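Wutareck Home Arms – Set-Up Guide
Section 5: Kitchen Tasks, Unloading a Steamer

We get asked all the time whether a pair of arms can really help in the kitchen yet, and our answer is a cheerful "some of it." Lifting buns out of a steamer is one of the chores we'd happily let you try in your first week – with you standing close by, please, and with a little patience.

Before you start

1. Switch the steamer off at the wall and wait 5 minutes. Steam fogs the wrist cameras, and a foggy camera makes for a clumsy arm.

2. Take the lid off yourself and lay it flat on the table, well clear of the pot. The Lukness task pack does include a lid routine, but in our Meredith test kitchen it managed 41 lids out of 78, and we'd rather you kept your glass in one piece.

3. Set a plate on the other side of the steamer, close enough that the arm never has to stretch. Leave room between the buns as they come across, so the fingers can let go without nudging a neighbor. 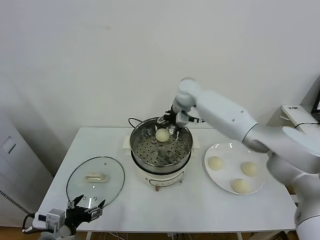
4. Choose Unload from the task menu and set the grip to Soft. The fingers should come down over the bun from straight above. If they come in at a slant, press Pause and run the table alignment in Section 3 again.

5. Stay within reach of the stop button until the tray is empty and both arms are back at rest.

CAUTION: Keep the steamer's power cord behind the pot or off to one side, never across the path of either arm.

Note: Very fresh, sticky buns may cling to the tray. Do loosen them with a spatula first – the arm will keep trying, bless it, and you'll end up with half a bun.

Filling the steamer, wiping it down and descaling it are still jobs for you. Kornitthorpe owners will find their own grip settings in the back of this guide.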